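Extended Warranties on Household Goods: Questions Readers Keep Sending
By Ingrid Okafor. Last updated 2024-08-14

I've been writing about warranties long enough to be suspicious of any product that gets pushed hardest at the register. These are the questions that land in my inbox most often.
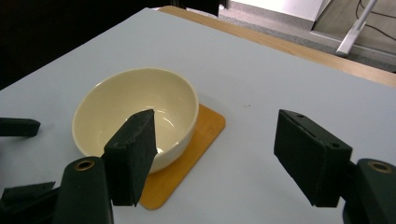
Most of the mail comes from people who have already paid for a plan and want to hear they did the right thing. I can't always help with that.

Is an extended warranty ever worth it?

Sometimes. If one repair would wreck your month and you have no savings to cover it, a plan buys you some sleep. For a toaster or a set of dishes, I'd keep the money. The seller has priced the plan so that, across all its buyers, more comes in than goes out. You'd need to be unluckier than average to come out ahead.

The store says it covers "everything." Does it?

Ask for the exclusions page before you pay. I read the Clevari home plan in May and the exclusions ran longer than the coverage. Chips, stains, scratches and "gradual wear" were all out. So was any damage the company decided you could have prevented, and guess who gets to decide.

What about accidental damage cover?

Read how they define an accident. Bandine wants a single event, on a known date, reported within 30 days. Drop a bowl on the kitchen floor and you might have a claim. Notice a crack you can't explain and you probably don't. Keep in mind the fee, too. A $30 service charge makes no sense on something you could replace for less.

Doesn't the regular warranty cover me already?

Often it does, at least for the first year, and plenty of "5-year" plans start their clock on the day you buy. So you may be paying twice for year one. Your credit card might add more time on top. Check both before you let a salesperson tell you you're unprotected.

A reader wrote that Zekov paid her claim in full. Doesn't that prove they're good?

It proves they paid one claim. I'm glad for her. I'd like to see how many they turned down, and I've asked — no answer so far.

Mendoza quoted me $445 to cover $1,000 worth of furniture. Fair?

No. That's close to half the price of the furniture, for the chance of a repair you may never ask for. Put the same amount in a savings account and it's yours whatever happens to the sofa.

Can I cancel?

Usually, and early is better. Look for a "free look" period in the contract and cancel in writing. Phone calls have a way of not being on record. After that window you may get part of your money back, minus a fee they'll be happy to explain.

They keep calling to say my coverage is about to expire. Should I worry?

Hang up. If you really have a plan, the number is on your contract. Call that one.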